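Sun 11 October
Bench notes, weighing and table covering

Spent the morning on the kitchen scale. Elsie had written in August that it was reading low, so I borrowed the check weights from Phúc and went through them in order. With the 1000 g weight it settled on 994, a shortfall of 6. With the 2000 g weight it was short by more than that, but I got a different figure each time I put it down, so I haven't entered one. Small weights were fine.

Moved the scale to the stone shelf by the window and repeated the 1000. Correct, three times running. So I think the scale is all right and the trouble is what it stands on. The table top is slats, and a foot can sit half over a gap without you noticing. A cloth on top hides the gaps and doesn't fill them.

Nizar wants to keep the painted-print cloth, the Van Gogh sort of thing with the yellow field. I have no objection, but it wrinkles and the scale ends up at whatever angle it was put down. Sanaa suggests a square of board under the cloth. There is an offcut from the Varcombe shelves that might do. Need to measure it.

Glass weighed on the stone shelf, empty and dry: 877 g for the big jar from Bernley. Written on the lid in pencil, please don't wipe it off.

To do: cut board, iron cloth, new batteries from Tuncay.
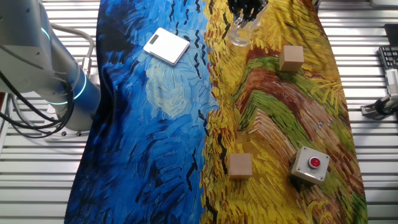
Also ask him whether the Prasholm order included a second set of weights, as Phúc needs his back by the end of the week.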